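Flundby 431 Anti-Fatigue Mat: Long-Term Review
June 2, 2019

The Flundby 431 is a closed-cell foam mat sold for standing workstations. I bought one last September to replace a Stedlow gel mat that had split along its front edge, and it has been in daily use at a fixed-height bench ever since. The figures below are my own unless marked otherwise.
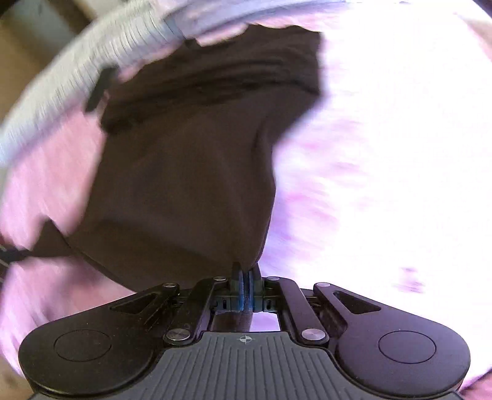
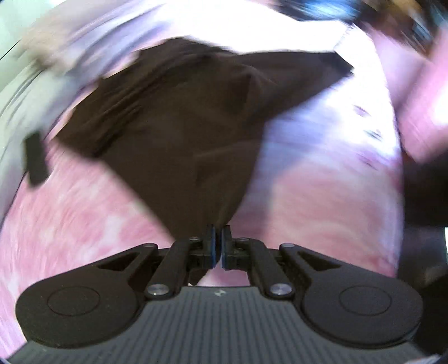

Size and weight first. The maker lists a length of 31 inches, and mine matches. The mat weighed 1,327 grams out of the carton on a kitchen scale. It can be moved with one foot but does not creep during normal work on sealed concrete. On vinyl tile it slid a little until I washed the underside with dish soap.

Firmness is the main difference from the Stedlow. The gel mat felt softer for the first hour and then bottomed out under the heels. The Flundby starts stiff and stays that way. Anyone used to gel will probably dislike it for the first week. I stand for around 2 hours at a stretch, usually in thin-soled shoes, and calf soreness at the end of the day is lower than it was. Knee comfort is unchanged.

Compression set is small. The two spots where my heels rest are slightly lower than the rest of the surface in the evening and have recovered by morning. The Stedlow had permanent dents by its third month.

The beveled edge is adequate. A loaded Kaewsai cart rolls over it without catching, although the small front casters leave marks that take a day to fade. One corner has started to curl. Leaving it under a toolbox overnight flattened it for a week, then it came back.

Cleaning is slow. The texture is a fine pebble pattern that holds dust and metal filings, and a broom does not clear it. A vacuum with a brush head does. Light machine oil wipes off if caught the same day - after that it stains.

I also tried the Vikov ring mat at a friend's shop. It drains better and would suit a wet floor, but the holes are uncomfortable in soft shoes.

Rating: 4 out of 5. One point off for the corner.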